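Woleo Community Health Clinic
Patient and Community Advisory Group
Minutes of the regular meeting

Held in the second floor meeting room, Woleo. Called to order at 9:15 a.m. Quorum present.

1. Minutes of the last meeting

Approved with one correction. Under item 4, "flu clinic" should read "shingles clinic."

2. Hepatitis B screening

The nursing lead reported on the walk-in screening days in Butatcombe and Flullham. A total of 31 adults were tested across both sites. Two had results that called for follow-up, and both have appointments with the liver clinic. A further 15 people had no record of a completed vaccine series and were offered the first dose the same day.

The group asked how results are given. The nursing lead said negative results go out by letter or through the patient portal, depending on what the person chose on the form. Positive results are given by phone or in person by a nurse. No results are left on voicemail.

A member from Flullham said the consent form is too long and the print is small. It was agreed that the form should be cut to one page if the legal wording allows. The Spanish version needs the same change. The nursing lead will bring a draft.

There was discussion of whether to ask about country of birth. Some members felt the question puts people off. The nursing lead said adults are offered the test whatever they answer, and the question is used only for planning. Agreed to mark it "optional" and move it to the end of the form.

3. Vaccine reminders

Second-dose reminders are now sent by text. Several people in Butatcombe have prepaid phones and their numbers change often. The front desk will ask for a second contact at check-in. The group did not support sending postcards, for privacy reasons. Plain envelopes with no clinic name on the outside were considered acceptable.

4. Transportation

The shuttle from Ríos does not run on Saturdays, and the Saturday clinic is the one most working patients can use. The clinic manager has written to the county and has had no reply. Taxi vouchers remain available at the front desk but are not well known. A notice will be put up in the waiting area and at the Ríos library.

A member asked whether the mobile unit could go to Ríos. The manager said it is booked until May. The group asked that Ríos be placed first on the list after that.

5. Interpreter services

The phone interpreter line has had long waits in the late afternoon. Staff have been told to note the time of each call and how long they were on hold. The log will be reviewed before the contract comes up for renewal. Members repeated that family members, and children in particular, should not be used to interpret test results.

6. Healthy cooking handout

The draft handout on low-fat cooking was passed around. Members liked the short recipes. The sodium figures need to be checked by the dietitian before printing. The section on alcohol and liver health should be moved to the front page and put in larger type. 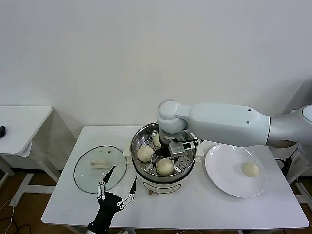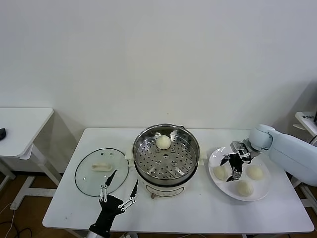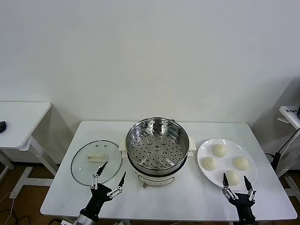
Steamed buns and the steamer pot.

The handout will be printed in English and Spanish. A request for a Vietnamese version was noted and will be priced. Copies should be ready for the next screening day.

7. Other business

The waiting room television is still set too loud. Front desk to find the remote or have a new one ordered.

The sharps drop box by the side entrance has been filling up before pickup day. The manager will ask the contractor for a second box or an extra pickup.

One member asked for parking lot lighting to be added to the next agenda. Agreed.

8. Action items

Nursing lead: one-page consent form, English and Spanish drafts.
Front desk: second contact at check-in; television remote.
Clinic manager: second letter to the county on the Ríos shuttle; taxi voucher notice; sharps box.
Dietitian: check sodium figures in the handout.

Meeting adjourned at 10:40 a.m. The date of the next meeting will be sent to members by email.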